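Wastau 식수 보급 및 탕비실 정비 사업 중간 진행 보고

작성일: 2019년 4월 22일
제출처: Pumport 지원사업 담당
수행: Drunton 운영지원팀

1. 추진 현황
본 사업은 Wastau 공용 탕비실의 소용량 생수 보관과 배치 방식을 정비하는 것을 목적으로 한다. 계획 물량은 4,000병이며, 보고일 현재 입고 2,297병, 배부 1,046병이다. 잔여 물량은 9월까지 분할 입고한다.

2. 배치 작업
병은 흰색 사각 테이블 위에서 세운 상태로 모은 뒤 양손으로 측면을 눌러 간격을 없앤다. 테이블 상판에는 탕비실 청결 유지를 요청하는 "ClayGO" 원형 스티커가 부착되어 있다.
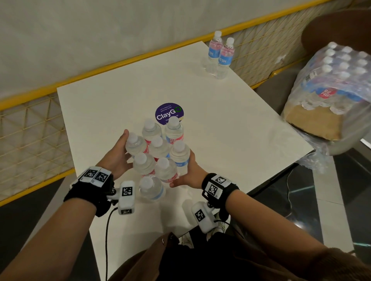 Tedesco 측은 묶음 단위가 일정하지 않으면 재고 대장과 실물을 대조하는 시간이 늘어난다며, 층별 배부 전에 단위부터 확정해 달라는 의견을 보내왔다. 이에 따라 단위 확정 시점을 배부 개시 전으로 앞당겼고, 대장 서식에 묶음 번호 항목을 추가하였다.

3. 정렬 기준
누운 병은 먼저 세우고, 뚜껑이 위를 향하는지 확인한 다음 안쪽 열부터 채운다. 라벨 방향은 기준에 포함하지 않는다. 초안에는 라벨을 전면으로 맞추는 항목이 있었으나 작업 시간에 비해 효과가 작아 삭제하였다.

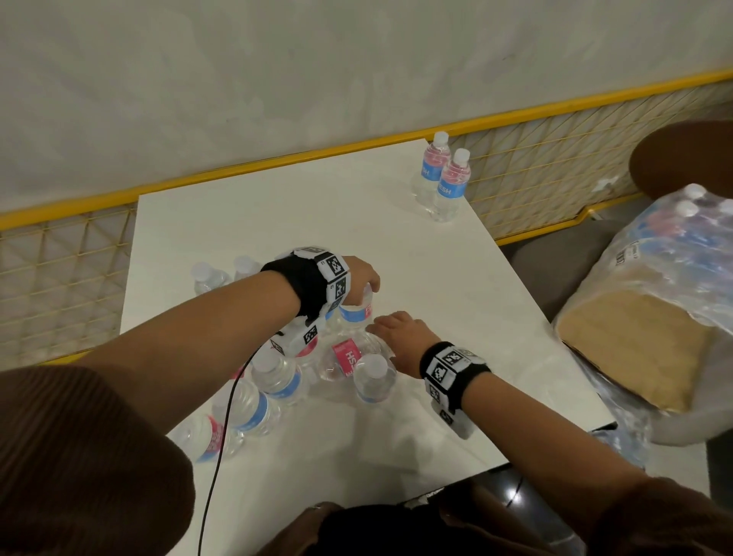
뚜껑 풀림이나 몸체 찌그러짐이 확인된 병은 정렬 대상에서 제외하고 별도 상자에 보관한다. 제외 물량은 현재까지 70병이며 전량 공급처 교환을 신청하였다. 교환분은 입고 수량에 중복 계상하지 않는다.

4. 밀집 배치
병 수가 늘어나면 직선 열보다 엇갈린 열이 면적을 적게 차지한다. 마름모에 가까운 형태로 모을 경우 바깥쪽 병이 밀려나기 쉬우므로 앞쪽 병은 마지막에 손으로 위치를 잡는다.
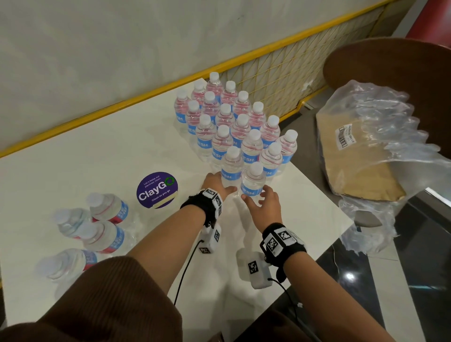

사진: Drunton 운영지원팀

5. 향후 계획
가. 묶음 단위 확정 및 Tedesco 회신
나. 교환분 입고 검수
다. 층별 보관 위치 표시와 배부 대장 갱신
예산 항목 간 전용은 없으며, 운반비 정산 내역은 다음 보고에 첨부한다.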